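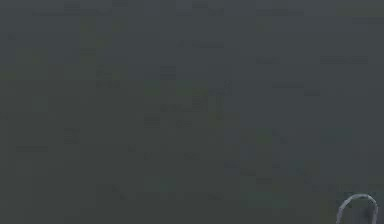

I gave up on having an opinion about paint colors sometime around the second trip to the store, and then I got it all back in one afternoon, so bear with me. My argument is that we've let gray take over our houses and it's time to take at least one room back. I don't mean the nice pale gray your aunt has in her guest bath. I mean charcoal, that muted dark one with a little bit of green hiding in it, the kind that covers everything until you can't tell where one thing stops and the next one starts. Every other listing in Pretville has it now. Walls, cabinets, front doors, even the mailboxes!

We did our den in it back in May. I picked the chip myself (nobody to blame there) and I loved it for maybe two weeks. Then I noticed I'd quit reading in there. I'd carry my book to the kitchen, which is yellow and kind of ugly and has a radio in it, and I'd sit there all evening on a hard chair.

People tell me gray is safe for resale. Okay, but resale to who? We've been here 10 years and I'm not going anywhere. I spent $200 on paint to please a buyer who doesn't exist yet, and meanwhile I'm the one who has to look at it over breakfast. That seems backwards to me. If the next people hate my walls they can buy a roller, same as I did.

And I get why it happens. You stand in front of the chips at Godinho and there are so many of them, and you're tired, and somebody's kid is crying, and gray can't be wrong. Red can be wrong. Boy, can red be wrong, I had a red bathroom once. But I still remember that bathroom, and I couldn't tell you a thing about the beige apartment I had after it.

So the den is going green over the holidays, a real green, like a pool table. My sister thinks I've lost it. I bought 5 sample jars and I already know it's the loudest one.

Posted 12/29/23 by The Porch Light

We use cookies to improve your visit. By continuing to browse you accept our cookie policy. Accept | Manage settings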